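Print this page | E-mail this page
Reading time: 2 minutes
9/23/19
By the Clesteck tool library desk

Progress report to the Skillia fund: second half of the grant

Dear friends at Skillia,

It is a pleasure to write to you again, and with rather more to show than we had in April, when most of the hand tools were still sitting in mixed boxes under the stairs and we were asking you (very politely, we hope!) for a little more patience.

The sorting is now well along. We have gone through all the boxes that came over from the Etus workshop when it closed, and 50 borrowing kits are made up and ready to go out. Each one gets a couple of screwdrivers to start with, a long one and a short one where we can manage it, and then whatever else suits the job it is meant for. We did try matching the handles by color at first, which looked lovely on the shelf and slowed us down terribly, so we gave that up and the kits are a cheerful jumble.

The Teixeira Street room has been a real help. It has good light and a long counter, and we can leave things out overnight and pick up where we stopped. Five kits came back from their first loans with parts missing, mostly small bits and one tape measure, and we have since put a checklist in the lid of every kit.

Two things are still behind. The labels were printed too large for the smaller kits and have to be done over, and the evening repair class has had to wait until the second workbench is mended. We would dearly like to start it before the cold weather, when people are glad of somewhere to go.

Spending is on plan, apart from the labels, and the receipts are coming to you separately by mail. Please do stop in if you are ever nearby. There is always coffee on.

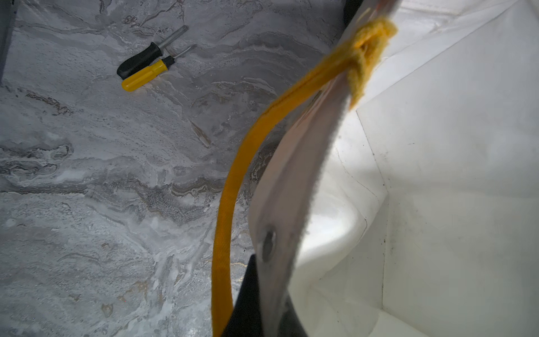 Two of the screwdrivers, one with a black handle and one with a yellow.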